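Home Games Phone stuff Old posts About
Search this blog... Go

Fultness, chapter two, and why I started over

OK quick one tonight, I have to be up early. Been playing Fultness on my phone pretty much all of April and I need to talk about it somewhere that isn't the group chat.

So it's a tower game. Kind of. You've got a lantern road running through a swamp and things come down the road and you put stuff next to it. Same as always. But the towers burn oil and the oil runs out, and you have to walk a little guy over to fill them back up. Sounds annoying. Is annoying, first hour. Then it clicks and suddenly it's one in the morning.

First run I put everything into Zoka. She's the archer you get for free. Fast, cheap, pretty arrows. Got to stage 40 with nothing but Zokas and felt like a genius. Stage 40 has armored toads. Zoka does nothing to toads. Lost eleven times in a row and my oil guy got eaten most of them.

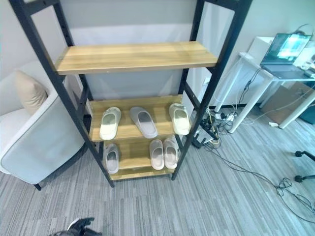 Gyu-bin Wang (we used to raid together, ages ago, diffrent game) told me to sell half my archers and get Maeng. Maeng is the big slow one with the bell. Costs 700 oil stones to unlock. I had 145. So, farming. Stage 12 over and over, the one with the two bridges, it drops the most for the least time. Put one bell trap where the bridges meet and you can mostly leave it alone while the pasta boils.

Got Maeng. Rang the bell. Toads flipped over. Loved it.

Then I found out you can't move upgrades between towers!! All the stuff I'd sunk into Zoka's range, gone when you sell her. There's a little warning but it's in gray text under the button and I was tapping fast. My fault I guess. Still mad.

So I wiped the save and started again. Second run order, if anybody wants it:

Two Zokas, no upgrades past the first one.
Save everything else.
Maeng before stage 30.
Then oil jars, the big kind, one per bend in the road.
Skip the frog statue. It looks good. It isn't.

Cleared chapter two that way with a score of 817, no idea if that's any good, the leaderboard won't load for me. Spins and spins. Tried wifi, tried data, reinstalled once (back up first, the cloud save is off by default).

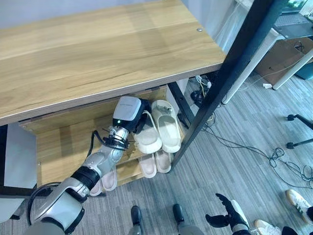 Other gripes. The ads aren't too bad, one every few stages, but the sound comes back at full volume after each one even if you had it turned down. The Mernia levels, that's the ice map, stutter on my old phone whenever more than a dozen enemies show up. Turning off shadows helped. Turning off weather helped more, only then you can't see the snowstorm coming and that's sort of the whole map.

Music is great tho. There's a slow accordion thing on the shop screen, I leave it open sometimes.

Haven't paid for anything yet. The lantern skins are tempting. The starter pack is a rip off, it gives you a third Zoka and you do not need a third Zoka.

Next up is the boss at the end of Mernia. Gyu-bin says bring three bells and keep the oil guy behind the well the whole fight. I've tried it with two and got him to maybe a quarter health before he froze the road. If you beat him some other way leave a comment, I want to know what you put on the left side becuase mine keeps falling apart there.

OK bed.

Contact | Copyright, all posts mine | Back to top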